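Chapter 12
Secondary Packing of Filled Bottles

Primary packaging is the container that touches the product: the bottle, its closure and its label. Secondary packaging groups these containers for storage and shipment. Chapter 11 followed the bottle as far as the capping head. The present chapter begins at the packing bench and ends at the sealed case.

Three operations are treated. The first is presentation, in which bottles are brought to a known position and orientation. The second is inspection of the label and closure. The third is loading, in which the bottles are placed in a carton with whatever film, divider or insert the specification requires. At small plants all three are often carried out on one bench, and the layout of that bench has a direct effect on damage rates.

Clear film deserves a note at the outset. It is light, it creases easily, and its reflections can hide the edge of whatever lies under it. Loose film should be kept to one side of the work surface until it is needed. 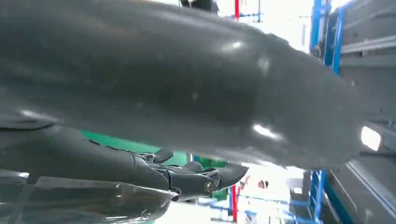
12.1 Presentation

A bottle may be presented upright or on its side. Upright presentation saves bench area and suits top loading. Side presentation gives access to the full length of the label, but a round bottle on a flat surface will roll unless it is held by a stop, a tray or its neighbors.

Bottles in a row should share one direction, with equal gaps where the surface allows. A colored surface helps the eye pick out the outline of a container, particularly at a clear neck, where contrast is poor. Cartons are kept beyond the edge of the surface and below it, so that the transfer is made downward.
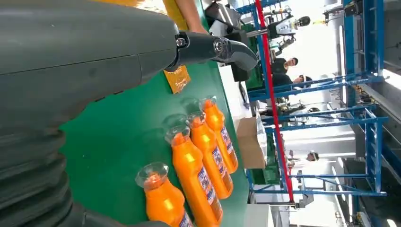
Figure 12.1 Orange bottles with blue-and-white labels in a row on a green work surface; cardboard box beyond the edge.

12.2 Label and Closure Inspection

Label defects are divided into print defects and application defects. The second group includes skew, wrinkling, lifted edges and tearing. A paper label that tears leaves fibers on the container wall, and these cannot be pressed flat again. In the Witell grading scheme used in this book, such a label is grade 2 - the contents may be sound, but the unit is not packed for sale.
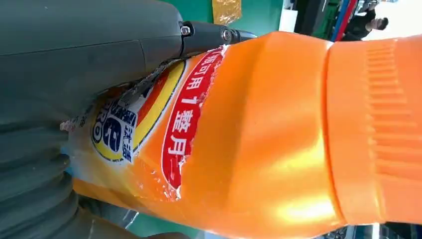 Grading is done before loading, when the whole circumference can still be turned into view. The closure is examined at the same time. The inspector checks that the cap is seated squarely and that the seam between cap and neck is even all the way around. Ribbed caps are easier to grip during a torque check than smooth ones, although the ribs can mark a neighboring label in a tight carton.

12.3 Case Count

The trials at Clevencombe, reported by Mogensen and Siu, compared cases of 16 and 32 units. The larger case used less board per bottle but showed more scuffing in the outer rows. Section 12.4 derives the divider height for both.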